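About Stulleck

Stulleck designs and supplies reusable tableware and serving trays for canteens, school kitchens, day care centers and other places where the same dishes are set out, cleared, washed and put away several times a day. The company is privately held and is managed by Torben Lammers. Design, sampling, warehousing and customer service are all located at our building on Skandatgate.

What we make

The product range is divided into two lines.

Torvik is the tableware line. It covers plates, bowls, cups and utensils. All Torvik plates have a raised rim, and all bowls have a foot that fits inside the flat area of the plate with the same size code. Cups are sold separately and are not size-matched to plates.

Cuteck is the tray and storage line. It covers serving trays, rack inserts, drawer dividers and lidded transport boxes. Trays are rectangular and are offered in three rim heights. The lowest rim is intended for table service, the middle one for carts and the highest for transport between buildings.

The current catalog lists 306 items across both lines. Color variants carry their own item numbers. Replacement parts for transport boxes, such as latches and lid seals, are listed in a separate parts sheet.

How we work on a place setting

Most of our development time goes into how pieces behave together. A bowl that stacks well in a cabinet may still slide on a plate when the tray is tilted, and a cup that is stable on a table may be awkward to clear with one hand. For this reason new shapes are reviewed as complete settings, on a tray, in the combinations customers use. The review covers setting out, carrying, clearing, scraping, racking and restacking. Each step is recorded on one sheet and signed by the person who did it.

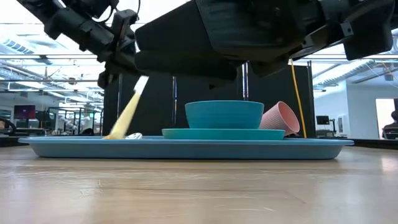

Clearing is the step that produces the most changes to our shapes. Plates and bowls normally go back to the kitchen as a stack, and the rest of the setting is placed wherever there is room. A cup on its side next to the stack, like the pink one resting against the teal bowl and partly on the edge of the plate, is a common arrangement on a returned tray. We look at whether the cup stays put when the tray is picked up, whether it can be grasped by the rim or only by the body, and how far it can roll if the stack is lifted first. The tray rim is the last stop before the floor, so its height and inside radius are decided together with the tableware and not afterward.

Utensils are handled as a separate topic. They are the pieces most often lost in food waste. We recommend that they be taken off the tray before anything else, placed handle down in the rack insert, and counted only at the end of the shift. The handle length of Torvik utensils is fixed across all colors, so one rack insert fits every set.

Color

Color in our range is a sorting aid. Plates and bowls in a set are normally ordered in one color, with cups in a contrasting color, so that mixed stacks can be corrected quickly at the dish return. Several school kitchens use tray color to separate meal groups. We keep each color in the catalog for a minimum of 3 years after the last new item is released in it, so that sets can be filled in as pieces wear out. Small differences between production batches do occur - customers who need a close match should state the batch code found on the underside of the piece when ordering.

Warehouse and delivery

The Skandatgate warehouse has 655 shelf locations. Tableware is packed by size code, with paper between the layers. Trays are packed on edge. Orders of up to 2000 pieces are packed from stock, provided the color is available. Larger orders are scheduled with production and confirmed in writing with a delivery week. Partial deliveries are possible on request, and the packing list shows what is outstanding.

Each June the warehouse closes for inventory. Orders received during the closure are entered in the system and packed in the order in which they arrived.

Samples and returns

Sample sets are available to institutional buyers. A standard sample set contains one tray, one plate, one bowl, one cup and one utensil set in a color of the buyer's choice. Samples may be washed and used before they are returned. Please scrape off labels and adhesive residue - returned samples go back into circulation after inspection.

Contact

Product questions, fitting questions and requests for the parts sheet are answered by customer service at Skandatgate. Please include the item number and, if possible, the batch code. Questions about development work and complete-setting reviews are forwarded to Torben Lammers.

Page last revised: 2021-04-26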